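**Tidying up** is the practice of returning objects to the places where somebody has decided they belong. It is distinguished from *cleaning*, which removes dirt, and from *decluttering*, which removes the objects. The three are often performed together and almost as often confused, particularly by people who have been asked to do one of them.

## Terminology

In Australian usage the verb is commonly shortened to *tidy*, and the noun *a tidy* may mean either the activity or a small container for pens. "Having a bit of a tidy" describes a session of no fixed length, usually begun when a visitor is already in the driveway. *Straightening up* is a weaker form in which items stay where they are but are made parallel to something.

## Theory

The subject has attracted a modest literature. Rasha Haddadin's *A Place for Everything Else* divides household objects into the settled, which have a home, and the itinerant, which have a bench. Scissors, sticky tape and the spare car key are her standard itinerants. She regards the kitchen drawer of odds and ends as a settlement in its own right, with customs that outsiders would do well to respect.

Mohammed-Awal Odoi took issue with the scheme in an essay 264 pages long. His view is that an object's home is wherever the second person in the house looks for it, and that people living alone therefore cannot be untidy. The argument is popular with people living alone.

## Methods

Most published methods fall into one of two families. Sorting by *category* gathers like with like – all the batteries, all the string – and tends to leave a house briefly worse than it was. Sorting by *room* is gentler but allows a household to own four tape measures indefinitely.

The Zavala method, named for the boarding house where Karla Cortés worked it out, permits a single basket per floor. Anything left lying about goes in the basket, and the basket is emptied on Friday. Critics have noted that the method is silent on what happens if it isn't, and that the boarding house later acquired more baskets.

## Trays and surfaces

A flat surface at waist height will collect things. The usual remedy is a tray, on the principle that six items on a table are a mess and six items on a tray are an arrangement. Itzel Zamudio calls this "the amnesty effect" and warns that a tray, once full, is simply a smaller table.

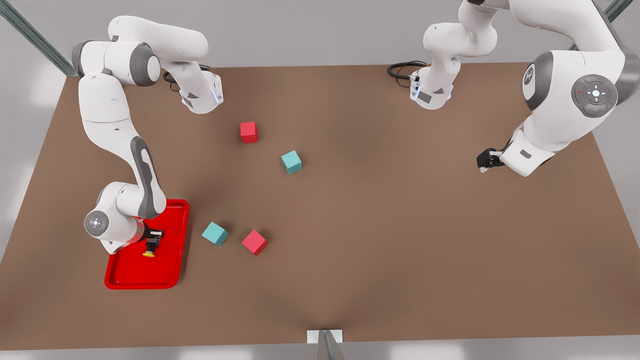 Her advice is to buy the tray a size too small and to resist a second one. She makes an exception for hallways, where mail arrives faster than resolve.

## Tidying and children

Children's tidying has its own songs, charts and bribes. Guadalupe Cuautle's account of the Stasside preschool recommends that blocks be put away by the child who got them out, a rule that led to long hearings. The preschool now plays one piece of music and everybody packs up until it stops. The choice of music is reviewed each April, at the request of the staff.

## See also

- Spring cleaning
- Filing
- Garage (storage uses of)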